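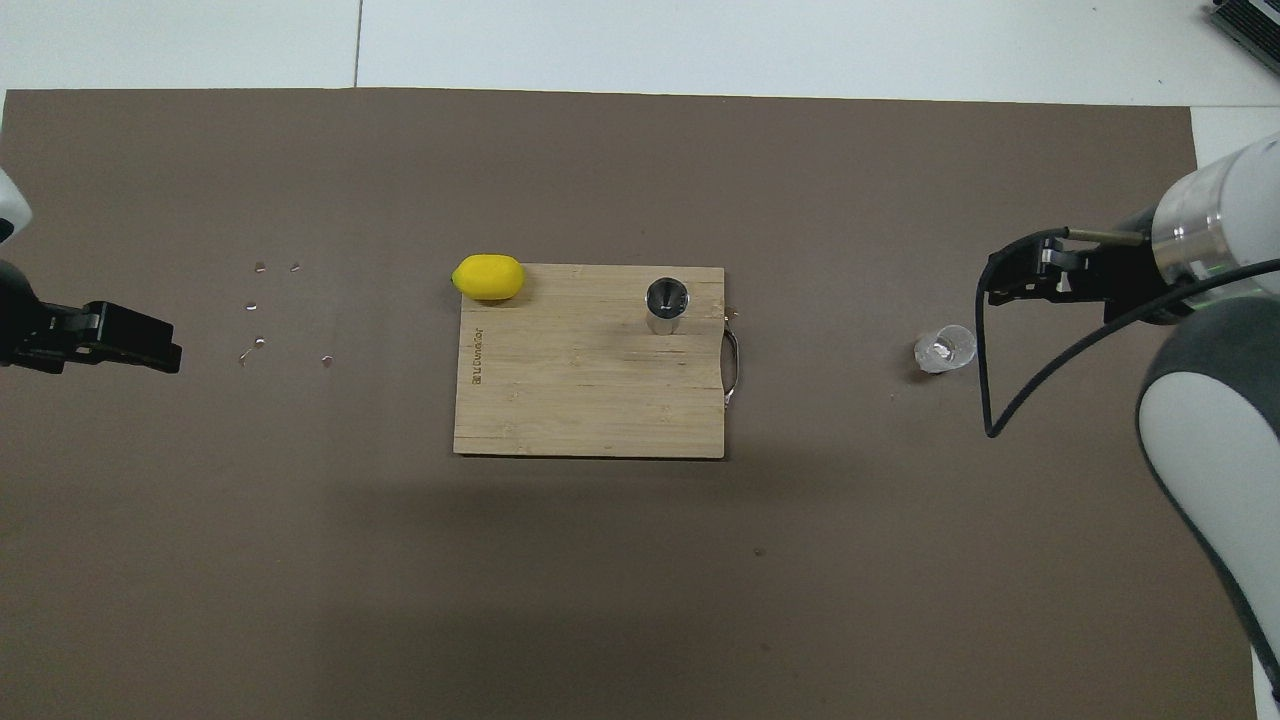 Photo: Prallari Kitchen Notes

Wooden boards — cleaning, oiling, and the lemon trick

Mar 10, 2022

Got a lot of messages after the last page about knives, most of them about boards. So, boards. Quick one, dinner's on.

The lemon bit first, as that's what everyone asks. Half a lemon, handful of coarse salt. Salt on the dry board, rub with the cut side, squeeze a bit as you go. Follow the grain. Go over it twice where you chop onions. Leave it five minutes, scrape the grey slush off with a bench scraper or the back of a knife, rinse with warm water, dry straight away with a tea towel. Then stand it up on its edge overnight. Don't lay it flat on the bench, the underside stays damp and you get a cupped board by morning.

Old lemons are fine. The squeezed-out ones too, if there's still a bit of wet in them. I keep a tub of spent halves in the freezer for exactly this.

What lemon does — takes the garlic and onion smell down, lifts light stains. What it doesn't do — replace washing. Raw chicken on the board means hot soapy water and a proper scrub, then lemon afterwards if you feel like it. Better still, keep a seperate board for meat.

Oiling

Food-grade mineral oil from the chemist. A 200 mL bottle lasts me ages. Not olive oil, not canola, they go sticky and start to smell. Walnut oil is lovely but not if anyone in the house has a nut allergy.

Board has to be bone dry. Pour a puddle about as big as a toonie, spread with a rag, both faces, then the edges. Don't forget end grain, it drinks twice as much. Leave overnight, wipe off what's left. New board, once a week for the first month. After that when water stops beading. In winter with the furnace going mine wants it more often.

Board cream (oil plus beeswax) is nice for the last coat. I melt my own, four parts oil to one part wax by weight, jar sitting in a pot of barely simmering water. The Kemodia tin is all right as well if you can't be bothered. Bit stiff when the kitchen's cold, sit it on a sunny windowsill first.

Boards with metal handles

Handy for carrying and for hanging, a pain to clean where the metal meets the wood. Old toothbrush, dish soap, get right in round the fitting. Dry that spot first, not last. Water sits in there and you'll get a dark ring in the wood. If the handle's gone wobbly, look for a screw and nip it up gently — a quarter turn, no more, softwood strips easily. Stripped already? Toothpick and a dab of wood glue in the hole, snap it flush, let it set, screw back in.

Handle hanging off the side of the bench is how boards end up on the floor. Turn it inward or along the counter when you're chopping.

Branded or printed lettering on the face will fade if you scrub it hard with salt. Doesn't bother me. If it bothers you, chop on the other side and go easy there.

Stopping it sliding

Damp cloth underneath, wrung right out. Or a square of that rubbery shelf liner, cheap, goes in with the dishes. On a smooth table a bare board will wander, especially a small one. Small boards are for lemons, cheese, a bit of parsley. Don't try to do a pumpkin on one.

Stains that won't shift

Beet, turmeric, berries. Baking soda paste, ten minutes, then lemon on top, let it fizz, rinse. Still there? Sand it. 100 grit if it's really scored, then finish with something finer, always with the grain. Wipe with a damp cloth to raise the fuzz, let it dry, one more light pass. Then oil like it's new.

Black spots are mould. Sand those out too, and if they keep going down, the board's done. Makes good kindling if there's no finish on it.

Don'ts

No dishwasher. Ever. No soaking in the sink either. Not beside the stove element, not leaned on the radiator to dry. Bleach, I don't bother, leaves a smell and the wood goes furry.

Getting more out of the lemon

Roll it hard under your palm before cutting, more juice. Warm from the counter beats cold from the fridge. Zest before you squeeze, always, trying to zest a floppy half is misery. Spare zest freezes flat in a little bag. Spare juice goes in an ice cube tray, then into a jar once it's solid. A small glass near the board is good for catching juice as you go — strain the pips after, through a tea strainer.

Next page is on knife blocks and why I got rid of mine. Must run, potatos boiling over.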